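Notebook > Teleop and demos > Entries

Friday, June 3, 2022
Written up by Drahomíra Kadlec

Remote demos for the Plallulier task, second block. Sharada on the headset and gloves, me on the log. Target was 40 usable episodes with both arms. Head camera and wrist streams recorded, joint states at the usual rate.

Finger tracking on the right hand lagged the glove whenever Sharada closed fast. Slowing the close fixed most of it. The delay is in the retargeting step — the raw glove data is clean when replayed. Iveta wants the filter window cut from five samples to two before we collect anything else. I agree, but it means redoing the thumb calibration. 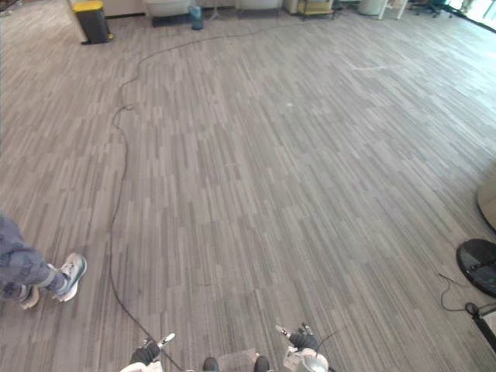
Rest pose needs a decision. At the moment each episode starts wherever the operator's arms happen to be, so the first couple of seconds differ from file to file and the policy will learn that noise. Proposal: both grippers low and in front, fingers slightly open, hold until the tone, then move. Trim everything before the tone.

Also dropped two episodes where the headset view froze. The arms held position as they should.

To do:
Shorten filter, recalibrate thumb (Iveta)
Tone at episode start in the Stullell recorder (me)
Ask Alžběta if the November episodes can be trimmed the same way or have to go

Recent entries
Glove calibration, left hand
Wrist stream sync
Hand-guided demos vs. remote, first notes
Stullell recorder: file naming

Contact: Štěpánka Jurčo | © Ševčík | Back to top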